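The patient hands of Sostthorpe

Old carpet showroom, back of the industrial estate, Tuesday, half past eight. Kettle on. Radio on, low. Four people already at four tables, each one picking something up and putting it down again.

They'll do that till three. Then they go home and someone else does it tomorrow.

Brerari has been in Sostthorpe since September, and what it makes is examples. Short recordings of everyday jobs, done by a person holding a gripper with a camera on it, so a learning system can work out how the job goes. Fold the cloth. Put the lid on the tub. Pick up the soft thing without squashing it. One go is one example. The target for the first batch is 820 good ones per task, and "good" is where the arguments start.

Dagný Ketilsson runs the floor. Fast talker, sleeves pushed up, pencil behind each ear. She used to train pastry cooks and reckons it's the same work.

"You show them, you show them again, you show them a slightly different way," she says. "A cook gets bored and tells you. The model just learns whatever you gave it. If you were sloppy after lunch, it learns sloppy after lunch."

She hands me a gripper. Heavier than I expected. Squeeze the handle, the fingers close. Let go, they open. Simple enough — then you try to pick up a lump of something soft with it and find your wrist has opinions.

My first go is thrown out. Too quick. Second one too, I started with the fingers half shut. Every recording has to begin open, over the table, with a clear view between the fingers. The third is kept, though Dagný watches it back twice before she says so.
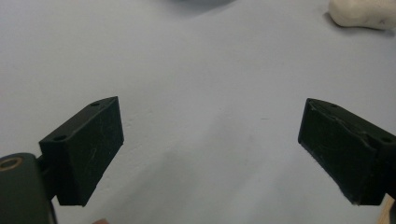
Fingers open over the table, nothing in the grip.

The fingers take a beating. Black blocks, angled in, and they scuff. They get swapped when the grip starts to slip, and there's an ongoing disagreement about whether that's too late. Jovex, the outfit that will train on the recordings, wants some wear left in. A robot's fingers will wear too, goes the thinking, and a system that's only ever seen clean ones might come unstuck. Dagný agrees up to a point. Her point comes a bit sooner than theirs.

Then there's the mess question. Early on they wiped everything between takes and put all the spare bits out of sight. The recordings looked lovely. They also looked the same, and the first trial model went to peices the moment a stray object turned up at the edge of the table. So now things get left about. Things move around. The blinds go up for one session and down for the next. There's a rota for it, taped to the fridge.

Speed is the other fight. A practised hand can get through almost 300 takes in a shift. Dagný would sooner have fewer. Rushed people cut corners the same way every time, and the system picks up the corner-cutting along with everything else.

Failures get kept as well, in a seperate folder. Drops, misses, the grab that closes on air. Jovex asked for them and nobody on the floor minded, it takes the sting out. One collector, a former bus driver with very steady hands, had to be asked to fumble a bit more. He found it hard. He still does, a little.

The pay is by the hour, never by the take, and people brought that up with me before I asked. Breaks are fixed. Wrists go first, then shoulders, so tables are raised and lowered and nobody stays on the same task past the morning. There's a noticeboard with stretches on it. I saw two people doing them and one person pretending to.

What's it all for? Kitchens, to start with. Panyasiri, a catering supplier, wants an arm that can pack lunches: soft rolls, floppy wraps, fruit that bruises. Hard stuff to grab. The plan is to try it at one site, 900 lunches a day, with staff alongside. No date yet. Dagný won't guess at one and changes the subject to colour balance.

I ask if it bothers her, teaching a machine a job like that. She takes a while. She packed lunches herself once, she says, at nineteen, and her hands were cold all winter. Then she says it still bothers her some days, and goes off to see why table two has stopped.

Table two has stopped for a biscuit.

By afternoon the radio's been switched off, it was giving someone a headache. Pick up, put down, fingers open, back over the table. Dagný is at the far end with a screen, going through the morning's takes and marking the ones to do again.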